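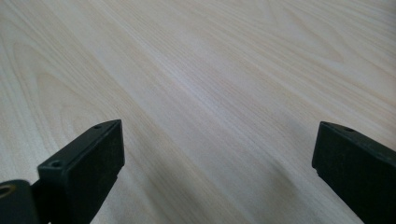
How do I keep a pale wood tabletop from going yellow and blotchy?

Posted by Teodor Mihăilă in Home Care, 353 views

Hello all! We moved in April and finally bought a proper table, a very light one with a soft, almost satin finish and those lovely looping grain lines. I'm a bit in love with it and a bit afraid of it. My mother-in-law wants me to oil it, my neighbor swears by furniture polish, and the leaflet only says "wipe clean," so I'm stuck. We eat on it every day, and my son does his homework there with markers (I know, I know). What should I be using, and how often?

Patwary

Please hold off on the oil for now! If the top was lacquered at the factory, oil just sits there and goes sticky, and on pale wood it can leave a warm tint you may not want. Put a drop of water somewhere out of sight, under the edge if the same finish goes round there, and wait ten minutes. If it beads up, the top is sealed, and all you need is a barely damp cloth with a little dish soap, then a dry one, always along the grain. Skip the spray polish too - ours built up a film that took me a whole Thursday to get off. For sunlight, move the fruit bowl and placemats every so often or you'll end up with their outlines.

Cester

get a tablecloth

Trokasine

I agree with Patwary. For marker, try the soap first, then a tiny bit of rubbing alcohol on a cotton swab, but test it underneath because it can dull some finishes. And no magic sponges, they leave shiny patches on a matte top.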